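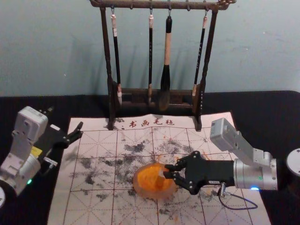
Changing the Lamp for a Laser

Projection
2025-02-15

The Morko in Prakbridge has two screens and, until November, had two xenon projectors. Both were in working order. The lamps were the problem: output fell as each one aged, and the booth had to raise the current to keep the picture at the standard level. Near the end of a lamp's life there was no current left to add.

The theater looked at two routes. A full replacement meant new projectors, new lenses and a new exhaust run. A retrofit kept the existing chassis and swapped the lamp house for a laser light source. It chose the retrofit, supplied by Trusex. 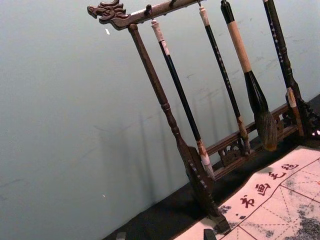
Carved dragon head on a dark wooden brush rack.

Installation took two nights per screen. The old lamp house and its power supply came out first, then the igniter. The laser module sits on the same rails but sheds its heat through a liquid loop, so a chiller had to be placed in the booth. Noise was measured at the back row with the port glass fitted, and the chiller was moved once as a result.

Color took longer than the mechanical work. Laser primaries are narrow, and a meter set up for xenon can read them wrongly. Trusex supplied a correction file for its Noh light source, and white point was set again on each screen after the module had warmed up.

Speckle was the remaining concern. It shows as a fine grain in flat, bright areas and is worse on high-gain screens. Screen two is matte white and shows very little. Screen one is silver, left over from 3D, and still shows some from the front rows.
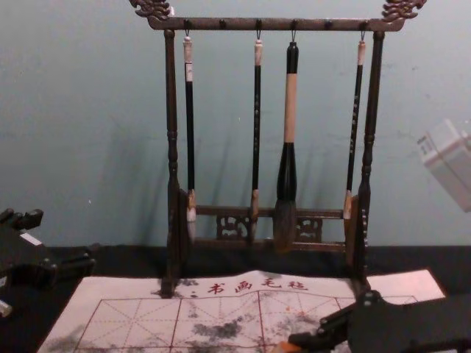

Calligraphy brushes hanging from a rack with turned posts.

The supplier rates the module for up to 10 years at the theater's present hours. Output will still decline over that time — slowly, and without the sudden failures of a lamp. Light levels are now logged weekly on both screens, and the silver screen is due for replacement.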